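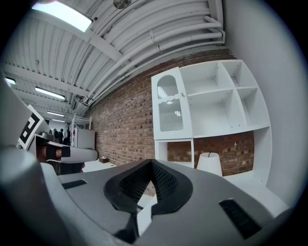 ## The white shelves, a thread

**1/** Right, several of you asked for the shelf saga after my moaning last week, so get a cup of tea. It's the white unit up against the brick, the one with the glass door that has the little arch at the top. I love it. I've also been cross with it for most of April.

**2/** For anyone new: I've taken on a corner of an old industrial place to sort out and sell second-hand homeware from. Brick walls, wiggly metal roof, pipes running along the top of the wall, strip lights that make everybody look poorly. There's a skylight though!! On a decent morning I don't mind the strip lights at all.

**3/** The trading name is Skivorora, before anyone asks again. No, it doesn't mean anything. I said it out loud in the bath and liked it.

**4/** So, the shelves. They came from a house clearance and I paid £155, which my sister thinks is a lot for "a cupboard with one door". She's wrong. Look at the brass knob! It's tiny and it makes me happy every time I open the thing.

**5/** Measured the gap before I bought it, like a sensible adult. 1259 mm of wall. Wrote it on my hand. Washed my hand. Measured again, got the same number, felt very smug.

**6/** What I didn't measure was the corridor. The narrow bit by the back stairs is 733 mm and I'd like to apologise once more to Gavin Baird, who was walking backwards at the time.

**7/** (His thumb is fine. I bought him a pasty.)

**8/** Things I've learned about white furniture against red-brown brick: it looks gorgeous and it shows every single mark. Brick dust gets everywhere. I wipe the ledges down before I put anything on them and by the next morning there's a fine pinky grit again, so I've started keeping a dry paintbrush on a nail for the corners. Much better than a cloth, a cloth just smears it about.

**9/** The cubbies up on the right, the four with nothing in, are the current argument. I want them for small stuff: egg cups, odd saucers, the salt pigs. Sudheer wants them for folded linen. We've been round this so many times that neither of us has put a single thing in them.

**10/** Sudheer Sastry being my other half in this business, for the new people. He does the books and has Opinions about tablecloths.

**11/** His case, to be fair to him: linen doesn't rattle, linen doesn't break, and a stack of folded napkins looks tidy from right across the room. My case: I like egg cups.

**12/** The glass door side is easier. That's for the good glasses and the one nice jug. A door keeps the grit off and it keeps elbows out as well (mine, mainly).

**13/** Lower down it's all open, you can see the brick straight through, and I thought I'd hate that. I had a whole plan to cut a backing board and paint it. Then I stood and looked at it for a bit and now I'm leaving it alone. The wall does the job and I save an afternoon of swearing at a jigsaw.

**14/** One warning if you fancy leaving yours open like that: things can get pushed out of the back. Put the tall heavy bits down there and the small bits somewhere with sides.

**15/** Yes, the white lampshade is sitting in the bottom section. Several people have messaged to ask if it's for sale. It is! It just hasn't got a base yet. I've got 2 possible bases at home, one far too fat and one that's a bit seasick, and I need to bring them both in and try them.

**16/** A tip on shades while we're here. Check the fitting before you fall in love. I've brought home beautiful shades and found the ring was the wrong size for every lamp I own. There are little plastic reducers you can get, worth having a few in a drawer.

**17/** Someone asked what I cleaned the white paint with. Warm water, a drop of washing-up liquid, soft cloth, then dry it straight away. Try the side that faces the wall first. I once went at a painted chair with something stronger and took half the colour off, and I'm still not ready to talk about that chair.

**18/** And the glass: a bit of vinegar in water, old newspaper to finish. Go gently round the arch, it's where all the old polish hides. I used a cotton bud and a podcast.

**19/** Next jobs, in no sensible order. Fix it to the wall so it can't tip (brackets are in my bag). Find a home for the lampshade that isn't the bottom shelf. Price labels, the string kind, because the sticky ones leave a mark. Settle egg cups v linen.

**20/** Actual question for you lot then: egg cups or linen? Sudheer has agreed to go with whatever you say, and I've got that in writing. I'll leave it till teatime tomorrow and then I'm filling those cubbies.

**21/** Edit, since three of you have already said "both": no. We tried "both" with the tea towels and the toast racks. Pick one.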